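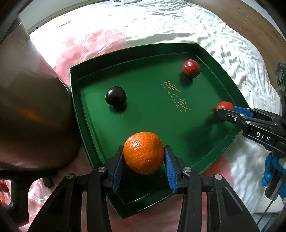

A freshness score ought to tell you something you couldn't work out with your own nose and thumb, says Siham Haddad, and so far she hasn't seen one that does.

Her remark was made in reply to an open call for comments on the way fruit is sold online, and it sums up a good part of what came back. The Khasawneh Consumer Workshop today publishes "Picked When?", a report on the freshness claims made by fruit delivery services. We started out with doubts. We still have them, and now we have them in writing.

FOR IMMEDIATE RELEASE
February 2022

ONLINE FRUIT SELLERS ASKED TO PUT A DATE ON "FRESH"

Shoppers who buy cherries, plums, berries and other soft fruit over the internet are being asked to pay extra for words that few sellers are willing to explain, according to the report. The Workshop looked at 40 product pages from delivery services that charge more for fruit described as "orchard fresh," "peak picked," "harvested to order" or something close to that. Only nine of the pages gave a picking date, or even a range of dates. The rest gave a packing date, a shipping date, or a paragraph about sunshine.

A packing date is a real piece of information, and we don't mean to be rude about it. But fruit can sit in cold storage for a long time before anyone packs it. Cold storage is a perfectly respectable thing. Apples have been kept that way for generations, and plenty of people like them fine in the spring. What we object to is fruit that has been in storage being sold under a phrase that lets the buyer picture a ladder and a basket.

The Workshop also sent out a questionnaire and received 1657 usable replies from households that had bought fruit online at least once in the past year. Of these, 57 percent said they took "harvested to order" to mean that the fruit was still on the tree when they placed the order. We put that reading to the sellers. Most did not answer. One wrote back that the phrase "expresses a commitment to a customer-led harvest experience." We have read that sentence many times and can't get a date out of it.

"I don't think everybody in this business is out to fool people," said Panagiotis Babić, lead author of the report. "I think a word got loose. One seller used it, the next one had to use it, and at some point it stopped being anyone's job to check it. If you ask a marketing office what 'peak' means for a cherry, you get a very long pause."

Cherries get a chapter of their own, partly since they are the fruit people complained about most. They don't get sweeter after they are picked, so the usual advice to leave them on the counter for a day or two does no good. Several sellers print that advice anyway, on the same card they use for pears and peaches. Color is not much help across varieties, either. A very dark cherry may be a dark variety, and a bright red one may be just as ready to eat. Stems tell you a little more: a green, bendy stem is usually a better sign than a brown, brittle one. It is still a clue and nothing stronger.

The report is also cool toward the growing number of scores, badges and dials. Zodum, a shopping app, shows a "Freshness Index" next to each item. Vosteo, a delivery service, uses a colored leaf. The Workshop asked both companies how the ratings are worked out. Zodum replied that its method was private. Vosteo sent a two-page leaflet on its values – nicely printed, we'll give it that – with no mention of the leaf.

We tried comparing the ratings ourselves and gave up. The two systems don't measure the same thing, may not measure anything at all, and in one case the rating stayed the same on a page while the stated country of origin changed. There may be a good explanation. We would be glad to print it.

"People ask me whether a rating is better than nothing," said Mateja Mladenović, who handled the replies from shoppers. "I'd say nothing is pretty good, if the other choice is a number that was made up. With nothing, at least you look at the fruit."

The report makes the following requests of sellers. None of them calls for new equipment.

Give the week of picking for soft fruit, on the product page, before payment.
Say if the fruit has been in cold storage.
Name the variety. "Premium red" is not a variety.
Drop "harvested to order" unless the order really does come first.
If you show a score, publish how you reach it. If you can't, take it down.

We have been told that these changes would confuse customers. We heard the same thing about unit pricing, and shoppers seem to have survived it.

In fairness, one seller did better than the others. Susura, a small mail-order business, lists picking weeks and varieties and tells buyers when a batch comes out of storage. It also charges a delivery fee that many of our respondents found hard to swallow, and its customer service line is open at odd hours. The Workshop does not endorse it or any other company. We mention it only to show that the information can be had when someone bothers to write it down.

The Workshop will look at the same product pages again in March and will publish whatever it finds, including no change, which is where Issa Nassar of our complaints desk has placed his bet.

Printed copies of "Picked When?" can be requested by mail or picked up from the Workshop's front office during normal hours. Sellers who feel they have been treated unfairly are invited to send corrections, preferably with a picking date attached.

Press contact: Fabian Camenzind, Khasawneh Consumer Workshop. Interviews can be arranged with the authors by phone or in person. Please do not send fruit.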